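Fandine 水洗亚麻桌布
Flestska 家居 > 餐厅布艺 > 桌布与餐巾

颜色:燕麦、雾灰、苔绿、陶土、墨蓝(共5色)
成分:亚麻
织造:Ritchie 织布坊
裁剪与缝制:Dorken 工作间
形状:方桌款、长桌款、圆桌款
配套餐巾:50厘米见方,每包2条

关于这块桌布

先跟您说说我们为什么会做桌布。Flestska 刚开店的时候只卖窗帘和靠垫,来店里的客人却常常站在窗帘布样前面摸半天,然后问一句:“这个能不能裁一块铺桌子?”问的人多了,我们就真的裁了几块试试。窗帘布铺在桌上其实不太好用,垂下来太沉,汤洒上去又半天渗不进去,一颗一颗滚到人腿上。不过那几块试样让我们明白了一件事,大家还是想要桌布的,只是不想要外婆家那种一坐下就怕弄脏的桌布。

后来我们找到了 Ritchie。这家织布坊从1955年开始织亚麻,织的大多是厨房擦巾和床单,花样不多,布倒是结实得很。我们的布艺采购 Jessie Moffat 第一次去的时候带回来一卷没有染过的坯布,往办公室的长桌上一铺,那个冬天大家吃饭、拆包裹、剪样布、改图纸都在上面,到开春洗一洗,反而比刚来时更好看了。Fandine 就是照着那卷布做的,纱支没改,密度没改,只多加了一道水洗。

水洗过的亚麻是什么手感

没有洗过的新亚麻有点硬,折痕像纸一样,铺开以后要好几顿饭才肯服帖。我们在出厂前先把整匹布洗软,再晾干、裁剪、缝边,所以您拿到手的时候它已经是松松软软的,垂到桌沿下面会自然地打几道弯。摸起来略有一点颗粒感,偶尔能看到一小段粗些的纱,这是亚麻本来的样子,请不要当成跳线去剪它!剪了真的会开一个洞(我们收到过这样的来信,也很心疼)。

布已经预先缩过水,之后正常洗涤还会有很轻微的变化,我们在裁剪时留了余量。第一次洗的时候可能会有少许浮毛,颜色深的墨蓝和陶土请单独洗一回,往后就可以和别的衣物放在一起了。

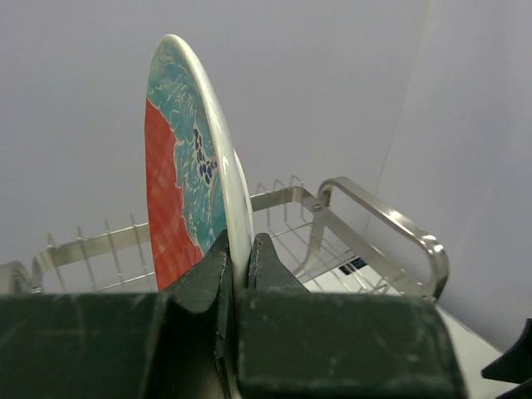
颜色怎么挑,是客人写信来问得最多的问题,我们也很愿意多啰嗦几句。五个颜色里,燕麦最百搭,雾灰冷一些,苔绿适合木头颜色比较深的桌子,陶土到了傍晚灯一开特别暖,墨蓝则是有点脾气的颜色,喜欢的人非常喜欢。如果您家里的餐具本身就很热闹,盘面上一大片红,旁边又翻着青绿色的浪纹和奶白的卷线,那我们会劝您先试燕麦或者雾灰,让盘子自己去唱主角,桌布在底下安安静静的就好。要是餐具以白瓷为主,反倒可以放开胆子,苔绿、陶土都不会出错。拿不准的话可以向我们要布样,布样是从同一匹布上剪下来的,颜色和成品一致,您把它放在自家桌上过一个白天和一个晚上再决定,比在屏幕前看可靠得多。

还有一个小办法是从椅子入手。很多人挑桌布只看桌子,可桌布铺好以后桌面就看不见了,看得见的是椅子、地板和窗帘。拿布样往椅背上搭一搭,合得来,铺上去多半就合得来。

尺寸怎么量

请先量桌面的长和宽,圆桌量直径,再想一想您希望布垂下来多少。平常吃饭,垂下来一掌长就很舒服,坐着不会压到,站起来也不会勾住。逢年过节想隆重一点,可以垂到椅面的高度。再往下就不太建议了,尤其是家里有小朋友或者猫的,桌布的角对他们来说实在太有吸引力。

桌面尺寸的两边都要加上垂下来的长度,这一点请千万记得。我们每到十二月都会收到几封只加了一边的来信,布到了才发现一头盖得好好的,另一头光着。换货当然可以,只是那时候正赶上大家等着摆年末的饭桌,来回一趟难免着急。

可以拉长的餐桌,请按平时用的长度来选,不要按拉到最长的长度来选。要是一年里只有几次需要拉开,可以再配一条同色的桌旗横着接在中间,看上去像是特意那样搭的,平时还能单独用。长桌款也接受定做,由 Dorken 工作间单独裁剪,下单时把桌面尺寸和想要的垂长分开写给我们,由我们来加,省得您再算一遍。定做的制作时间会在订单确认信里写清楚。

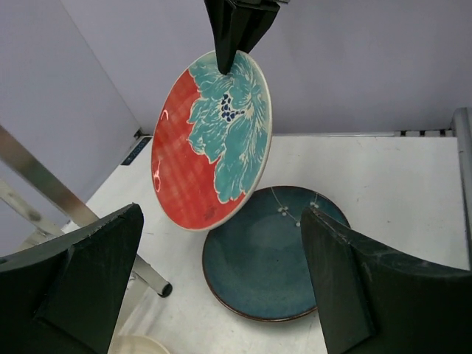
说完尺寸,再说说边和角。Fandine 的四边都是折两折再缝,边宽做得比一般的桌布宽一些,因为宽边有分量,布垂得直,不容易被风掀起来。四个角用的是斜接的做法,背面看得到一条斜斜的缝线,角上不会堆起厚厚的一坨,熨起来也省力。圆桌款没有角,改用同色的斜裁布条包边,洗过之后边缘可能会微微起浪,趁潮用手顺着边拉一圈就平了。

缝线用的是和布同色的线,燕麦色那款例外,我们试了好几种线,最后选了深一点点的浅棕,凑近看有一道细细的轮廓,远看就融进去了。如果您希望全用同色线,定做时备注一句就行。

餐巾

餐巾和桌布出自同一块料子,50厘米见方,放在腿上够大,对折再对折放在盘边也不显得臃肿。每包2条,颜色可以和桌布一样,也可以错开。我们自己店里的样桌是雾灰的桌布配陶土的餐巾,有客人进门第一句话就是要那一套,后来我们干脆让店员把这两个颜色的布样放在一起寄。

餐巾用得勤、洗得也勤,颜色会比桌布褪得快一些,过一年半载放在一起看,会差出浅浅一个色阶。有人觉得这样更有家里的味道,也有人介意。介意的话,建议一开始就选不同色,往后怎么褪都说得过去。

日常打理

机洗即可,水温用温水,中性洗涤剂,请不要加漂白剂。柔顺剂也用不着,亚麻会越洗越软,加了柔顺剂反而不太吸水,擦嘴的时候就不好用了。桌布洗之前先抖一抖,面包屑进了洗衣机会黏在边缝里,晾干以后硬硬的很恼人。

红酒、酱油、咖喱这类东西洒上去,先用干布按,不要来回擦,按到不再吸出颜色为止,再用凉水从背面冲。油渍可以滴一点洗洁精,手指轻轻揉开,放一会儿再进洗衣机。蜡油等它完全硬了再刮,剩下的隔着纸巾用熨斗烫一烫,纸巾会把它吸走。

要不要熨呢?我们自己是不熨的。从洗衣机里拿出来趁潮用力抖几下,直接铺回桌上晾干,就有一种很自然的平整,留着些软软的小褶子。想要挺括的效果,请在半干的时候从背面熨,熨斗开到亚麻那一档。完全干透了再熨会很费力,喷水也不太顶用。

收纳的时候,卷起来比叠起来好,卷在一根纸筒上最理想,没有纸筒就拿一条旧毛巾做芯。如果只能叠,每次换个地方折,同一道折痕反复压,时间久了那里会先磨薄。

常见的几个疑问

有没有防水涂层?没有。加了涂层的布擦起来确实方便,可是摸上去像雨衣,也不透气。实木桌面又特别怕水的,请在桌布下面垫一层绒面的桌垫,我们的桌垫可以按您的尺寸裁,铺上去以后放碗筷的声音也会小很多。

热锅能不能直接放?请不要,隔热垫还是要用的。盛好菜的盘子、汤碗都没有问题。

户外能不能用?当然可以,在院子里吃顿早午饭是它很喜欢的场合。只是请别让它整个夏天都留在外面,太阳会把颜色晒花,折进去的部分深,露出来的部分浅,这个我们没有办法补救。

不同批次会有色差吗?会有一点点。桌布和餐巾想要颜色尽量接近的,请在同一张订单里买齐,我们会从同一批布里配给您。后来想再添,也可以来信附上原来的订单号,我们去翻翻还有没有同批的余料,有就给您留着。

配送与退换

桌布卷在纸筒上寄出,到手以后请先打开看一看尺寸和颜色。没有洗过、没有剪掉标签的都可以退换,定做款因为是单独裁的,除非尺寸和您写给我们的不一致,不能退换,还请下单前再量一次桌子。布样免费,每个地址可以把五个颜色都要齐,在结账页面勾选“只要布样”就好。

关于尺寸、颜色和定做的问题,写信给 Flestska 布艺组,Jessie Moffat 和同事们会逐封回复。如果方便,请附上一张餐桌的照片,白天拍的最好,我们看着您家的桌子和椅子说话,建议会具体许多。

搭配购买:Fandine 餐巾、Fandine 桌旗、绒面桌垫、亚麻厨房擦巾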